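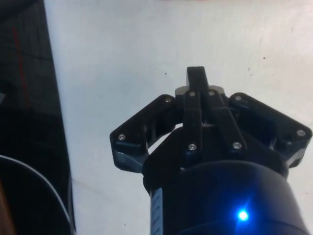

White tabletop, Room 23.

Brimow House Workrooms: Furniture and Fittings

The gallery presents the workrooms on the upper floor of Brimow House, which reopened on November 24, 2022, following renewal of the furniture. The rooms are available to registered groups for assembly, sorting and packing work.

Tables in Room 23 have pale white tops and are to be left clear at the end of each booking. Cutting directly on the surface is not permitted. Mats may be requested at the Ciobanu Street desk.

Each group may reserve up to three tables at one time. Reservations for May open nine weeks in advance. Additional chairs are held in the Munotar Room and must be returned there before departure.

Marks or damage to a tabletop should be reported to the Facilities Office, extension 1078, quoting the room number.

Furniture supplied by Trinex.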